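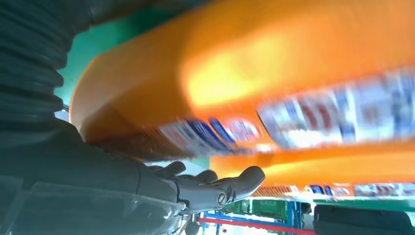
Orange item with white, blue and red labelling at the Breltesach packing room.

Skirkitard revises packing procedure for bottled household goods

BRELTESACH, March – Skirkitard has issued a revised bench procedure for packing bottled household goods in mixed orders. The procedure applies to plastic bottles with flip, spout, pump and screw closures, and takes effect at the Breltesach packing room this month. The Pestska depot will change over when its current stock of cartons is used up.

The revision follows a review of 2,671 mixed orders dispatched from Breltesach. A mixed order is defined as one carton holding at least one bottle together with dry goods such as paper products, cloths or small hardware. Of the orders reviewed, 203 drew a customer report concerning a bottle. Most of these reports dealt with scuffed labels, dented shoulders or residue around the closure. In 64 cases the closure had opened or worked loose in transit and the contents had reached other goods in the carton.

Reports were compared with the packing slip for each order, which records carton size, filler type and the order in which goods were placed. No single bottle shape accounted for the result. The closure faults were concentrated in cartons where a bottle had been packed upright with clear space above it, and in cartons where the bottle had been placed before the closure was checked. Scuffed labels were more common where a bottle lay directly against a corrugated wall.

Main changes

Under the revised procedure the closure is checked at the bench before any filler is drawn. The bottle is laid on its side with the label visible, the cap or spout is tested by hand, and the bottle is turned once so that the seam and base can be inspected. A bottle that shows residue at the neck is wiped and tested a second time. If residue returns, the bottle goes to the hold shelf and the order is completed from fresh stock.

Each bottle is then bagged singly. The earlier practice of placing two or more bottles in one bag has been withdrawn. Bags are folded over at the mouth and taped flat, with the fold on the opposite side to the closure. Knotted bags are no longer accepted. Bags that have already been creased or opened may be reused as void fill in the same carton, provided they are clean, but may not be used to enclose a second bottle.

Bottles of 800 millilitres or more go into the carton first, on the base, lying along the long side. Smaller bottles are placed after the dry goods and held on at least two sides. Spray triggers are removed and packed beside the bottle where the supplier provides a transit cap. Where no transit cap is provided, the trigger is turned to the off position and a collar of card is fitted behind it.

Bench surfaces are to be cleared between orders. Offcuts, tape backing and spare bags go into the bin under the bench. Cables serving the label printer and scales are to be routed to the rear of the bench at the start of each shift, and loose lengths tied.

Label orientation

The procedure sets out for the first time how labels should face inside the carton. Ingredient and safety panels are to face upward when the carton is opened. Where a bottle carries a wraparound label, the panel bearing the product name faces up and the safety panel is left uncovered by tape. Order stickers must not be placed over any printed panel. They go on the bag, below the fold.

Trials at Breltesach used bottles in several body colours with both paper and film labels. Film labels resisted rubbing better in all carton sizes. Paper labels were acceptable when the bottle was bagged and a sheet of tissue was placed between the bag and the carton wall. Colour of the bottle had no bearing on performance, although strongly coloured bottles were quicker to match to the pick list under the existing lighting.

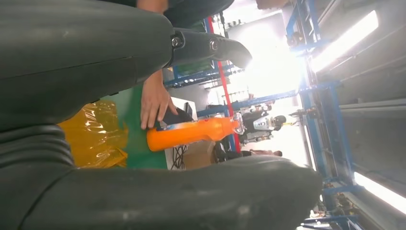

One packer taking part in the trials remarked that testing the closure first was the easiest change to adopt, and that the single-bag rule took longer to get used to, particularly on orders with four or five small bottles. The same packer asked whether sample-size bottles could be exempted. Skirkitard has kept the rule for all sizes for the time being and will look at the question again when the first set of packing slips under the new procedure has been checked.

Materials and carton sizes

The Daza carton range continues in use. The two smallest Daza sizes are no longer approved for bottles taller than the carton is deep, including bottles that could be fitted diagonally. Packers should move up one size and fill the remaining space with paper. Loose plastic bags may be used for fill only at the sides of a carton, never beneath a bottle.

Tape remains the standard paper type for carton seams. A clear film tape is supplied for bag closures. The two should be kept on separate dispensers, and the film tape should not be used on cartons.

Void fill is judged by a shake test at the end of packing. The closed carton is tilted once to each side before sealing. Any movement that can be felt through the wall means the carton is opened and refilled. The tilt replaces the former press test, in which the lid was pushed down by hand and which gave no indication of movement along the length of the carton.

Packing slips

The packing slip has been amended with three additional fields: closure type, bag used and carton position. The fields are completed at the bench. Slips with blank fields will be returned to the bench before the carton is released for dispatch. The hold shelf has its own slip, filed by product line, and is to be cleared at the end of each shift.

Suppliers shipping through Breltesach do not need to alter their own packaging. Suppliers that already provide transit caps are asked to pack them loose in the outer case, unattached to the bottles, so that closures can be tested on receipt.

Availability

Copies of the bench procedure, the amended packing slip and the Daza carton chart are available in print from the Breltesach front counter and the Pestska depot office. The chart is supplied in a size suitable for mounting above a bench. Customers with a damaged bottle should keep the carton and the bag and quote the number on the packing slip when making a report.

Media enquiries: Skirkitard, Breltesach office, between 9 am and 4 pm.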